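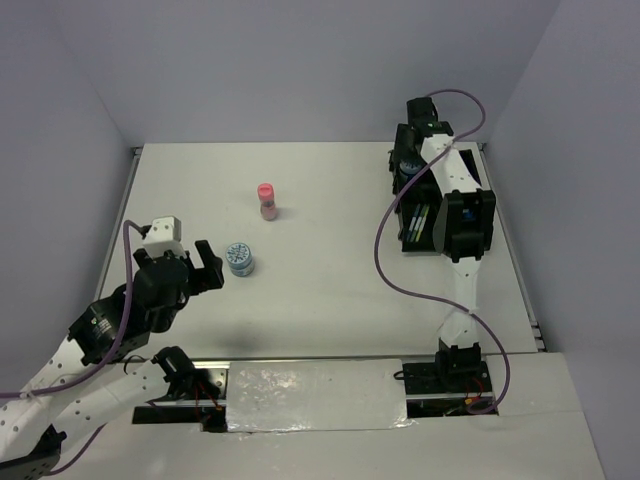 Where should small things go on a desk that several people use?

In a place that can be seen from the chair and reached with one hand. Things that are used every day should stand upright and have a spot of their own, and things that are used once a week can go farther back.

Sisodia Desk Project
Final report, Design for Everyday Life

Background

The study room at Teris has long tables that are shared by students from different courses. Pens, highlighters, hand cream and small jars get left on them all day. By the evening they have been pushed to the back or dropped into a bag that belongs to somebody else. Our group wanted to see if a desk organizer would change this, and which kinds of items would end up in it.

We had a budget of 200 dollars and spent 165 of it. Most of that went to organizers and drawer liners. The liners were a mistake. They slid around and we took them out after the first week.

What we looked at

We sorted the items by shape, because shape decided most of what happened later. Tall and thin items were pens, markers and highlighters. Short and wide items were jars and tins. Small bottles were their own group, as they stand well on a flat surface but tip over in a compartment that is too big for them.

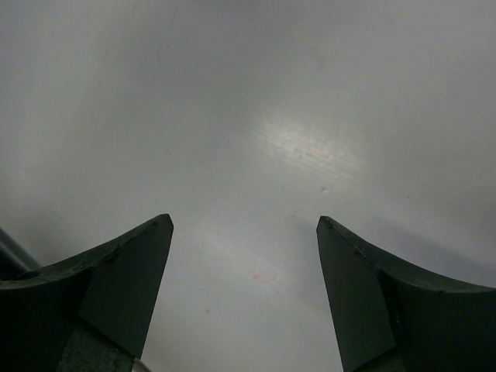 Flonddale, March 12, 2021

The first trial is finished and the tables in the study room have been set up again for the second one. In the first trial the organizer stood in the middle of the table. People used it, but mostly as a place to put things they did not want, such as receipts and dead batteries. For the second trial we moved it to one side and asked everyone to put away only what they had used themselves. The trial runs for 12 days.

We also visited the school in Ulalley, where the art room uses open trays. The trays are easy to clean, but the pens roll to one end and you have to dig for the color you want. We decided to stay with compartments.

Results so far

Highlighters did best. They are narrow enough to stand in a compartment with the cap up, so the color can be seen without lifting anything out. 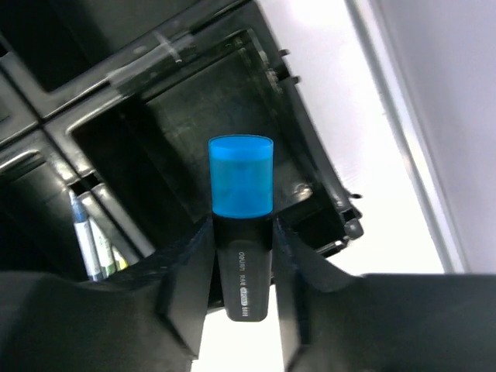
Pens did almost as well, although people put them in with the point up or down as they pleased. Jars were the problem. A short jar fits in a large compartment, but then it fills it, and it is hard to get your fingers around the sides to pull it back out. Most people tried this once and after that left the jar on the table. Small bottles were put away when there was something next to them to lean on.

Dust collected in the deep compartments faster than we expected. A dry paintbrush got it out of the corners better than a cloth.

Changes for the second half

Jars will get a marked area on the table next to the organizer and will not go inside it. The largest compartment will be used for bottles, with a cardboard divider that makes 2 smaller spaces. We will check the divider at the end of each day and replace it if it bends.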